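Section 7: Showing the dismantling cell to visitors

Open days are a pleasure, and a well-prepared cell makes them much easier on everybody, so do please read this section through once with a cup of tea before you start. It covers the short demonstration, the one we normally give to school parties and to guests from Zeso, and it assumes you have already finished the start-up checks in Section 6.

Before the visitors come in

1. Put the visitor barrier out and walk right round it yourself, as a child would, looking for gaps.
2. Lay the computer case on its side on the slotted table, with the open side facing up.
3. Check that the grey fixture plate is on the left of the case and that you can't rock it with your hand.
4. Load the programme named Budutham and set the speed to the visitor setting. It will feel dreadfully slow to you, but it won't to them.
5. Run the whole thing once with nobody watching.

Note: Bart Leemans keeps the spare cases, all 176 of them, on the shelving by the goods door. Ask him for one in January, when he does his sorting, and he'll gladly give you several.
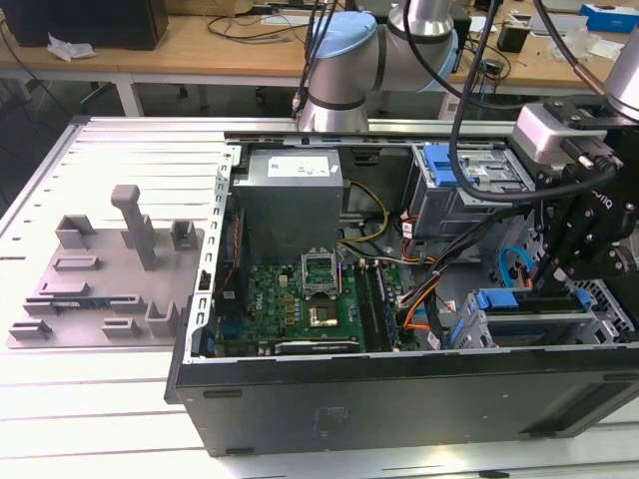
Can visitors stand inside the barrier if a member of staff is with them?

Only when both arms are stopped and the key is out of the cabinet and in your own pocket. While either arm is powered, everyone stays outside, and that goes for staff, guests and the lady from the newspaper alike.

During the demonstration

6. Say hello, tell people where the stop button is, and press it once so they hear the click.
7. Reset, start the programme, and stand where you can see both the arms and your group.
8. Leave plenty of time for questions at the end. Josefien Hermans allows half the visit for them and still runs over!

Caution: Never reach into the case to free a stuck part while the programme is paused. A paused arm is still powered. Stop the cell fully, take the key out, and then sort out the part.

When the last group has gone, return the speed to its normal setting and write the visit in the cell logbook.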